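4.2 Hanger task, two arms

Before you begin, put the folding table in front of the robot and leave free floor between them. The loop of cable on the left arm must not be pulled tight.

1. Close the left gripper on the hanger. Keep the bar almost level.
2. Take the garment with the right gripper and bring it slowly to the hanger.
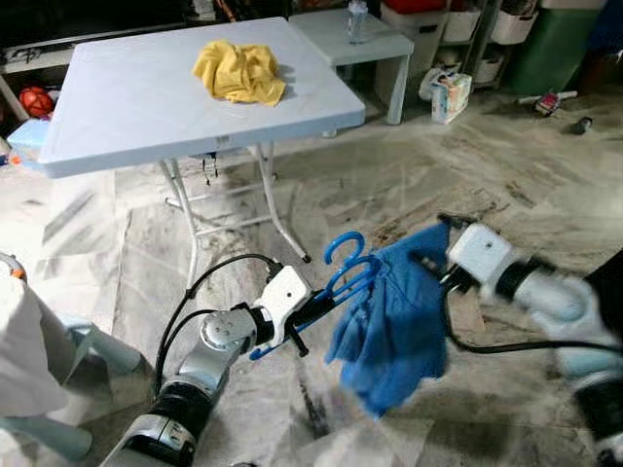
3. Hold both arms still for 2 seconds, then save the episode under your team name (Kekora or Solberg).

Caution: one student stays at the stop button — always. After 20 episodes, let the motors rest. Questions go to Anong Limsakul, Skikley club room.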